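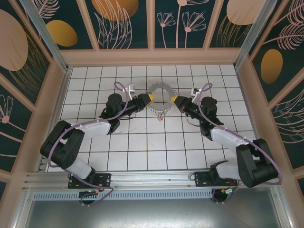 Corona dentada sostenida en alto sobre el suelo de baldosa blanca del recinto.

Limpieza de una corona dentada plana y conservación del suelo de baldosa

Publicado por: Taller Prallia
11 de julio de 2026

Estimados miembros de la comunidad:

En nuestro taller se manipulan coronas dentadas planas, de color gris plateado, con el dentado en el borde exterior y un hueco central amplio. El trabajo se realiza dentro de un recinto con suelo de baldosas blancas cuadradas y juntas negras finas. Deseamos someter a su consideración dos asuntos.

El primero se refiere a la limpieza del dentado. Hasta la fecha hemos utilizado un paño seco, que deja pelusa entre los dientes. Desconocemos el material exacto de la pieza, ya que procede de un lote antiguo de Filasix del que no se conserva la ficha técnica.

El segundo concierne al suelo. En la zona central han quedado algunas manchas grises tenues y marcas de roce. ¿Qué procedimiento recomiendan para eliminarlas sin alterar el color de las juntas?

Agradecemos de antemano cualquier orientación.

Servicio Técnico Chambi

En relación con la corona, la falta de ficha técnica aconseja empezar por el método menos agresivo. Proponemos el siguiente orden de trabajo:

Retirar el polvo con una brocha de cerdas suaves, siguiendo el fondo de cada diente.
Preparar agua templada con unas gotas de jabón neutro y aplicarla con un cepillo de nailon blando.
Aclarar con un paño de microfibra humedecido y secar de inmediato, incluido el borde interior.
Dejar la pieza sobre una superficie limpia durante 2 horas antes de volver a utilizarla.

No deben emplearse disolventes mientras no se identifique el material. Algunos plásticos de acabado gris se confunden a simple vista con el metal, y la acetona puede deteriorarlos de forma irreversible. Si la pieza resultara ser de acero, convendría aplicar después una película muy fina de aceite protector.

Respecto al almacenamiento, recomendamos guardar las coronas tumbadas y separadas entre sí con papel — nunca colgadas de un solo diente.

Mantenimiento Prutard

Nos limitamos a la cuestión del suelo. Las marcas de roce sobre baldosa suelen ser superficiales y, en muchos casos, desaparecen con una goma de borrar blanca o con una esponja de melamina humedecida, sin ejercer presión excesiva. Para las manchas grises puede prepararse una pasta de bicarbonato y agua, que se deja actuar 5 minutos y se retira con un paño húmedo.

Debe evitarse la lejía, así como cualquier producto ácido. Ambos pueden aclarar la junta negra, y el repaso posterior con rotulador de juntas rara vez iguala el tono original. Se aconseja probar primero en una baldosa próxima a la pared del fondo.

usuario_registrado_2000

Yo uso limpiacristales para el suelo y queda bien. De la corona no sé.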